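Why Do Plastic Bags Stick Around So Long?

Hi, it's me again! Last time I wrote about why onions make you cry, and a reader named Savvas Alexiou sent in a question I loved. He wanted to know where plastic goes when we're finished with it. I had to do a lot of reading for this one, so grab a snack.

Let's start with an apple core. If you bury one in the yard, tiny living things move in and start munching. Some are worms and beetles, which you can see. Lots more are bacteria and fungi, and most of those are way too small to spot without a microscope. They break the apple into simpler and simpler stuff until it's part of the soil. We call that rotting (or decomposing, if you want to sound fancy at dinner).

Now bury a plastic bag. The worms wriggle past, and the bacteria mostly leave it alone. Why?

Most thin bags are made from a plastic called polyethylene. Say it with me: polly-ETH-uh-leen! It's made of very, very long chains of carbon and hydrogen, like a paper clip chain that goes on for miles. Living things have had millions of years to get good at eating apples, but people have only been making polyethylene since the 1930s. Hardly anything has the right tools to snip those chains.

The long chains are also what make a bag so handy. They slide and stretch a little before they snap, so a bag that weighs almost nothing can carry milk, oranges and your wet swimsuit.
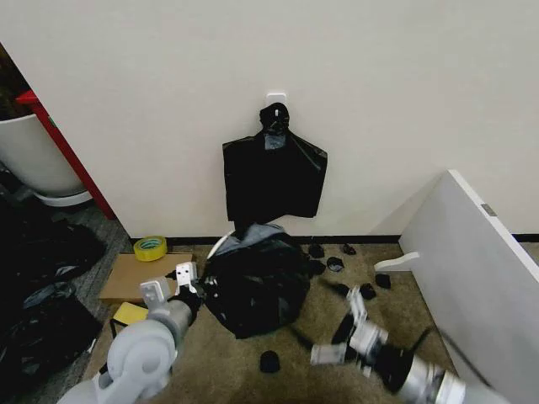 Black plastic bags, one hanging on a wall hook and one crumpled on the floor with small black pieces near it.

So does plastic last forever? Scientists are still working on that, and you'll see very different guesses in different books. What we do know is that sunlight makes it brittle. The light breaks some of the chains, the plastic cracks, and big pieces turn into little ones. When a piece is smaller than 5 millimeters, it's called a microplastic. A sesame seed is smaller than that!

Microplastics have been found in rivers, in the deep ocean and even in snow on high mountains. It's still plastic, only teeny tiny, and that makes it really hard to pick up.

My friend Caroline Muli teaches fourth grade in Prastcombe, and her class tried an experiment you can do too. In July they filled 2 flowerpots with damp garden soil. They buried a lettuce leaf in one and a square of plastic bag in the other, then waited a month. When they dug everything up, the lettuce was gone and the plastic only needed a rinse! Ask a grown-up before you dig, and wash your hands when you're done.

Want to help? Use a bag again and again before you toss it. Some grocery stores have a special bin for clean, dry bags, so look near the front door. Don't put them in your recycling bin at home unless your town says it's okay, because they can wrap around the sorting machines and jam them.

Keep the questions coming! Next time: why do cats purr?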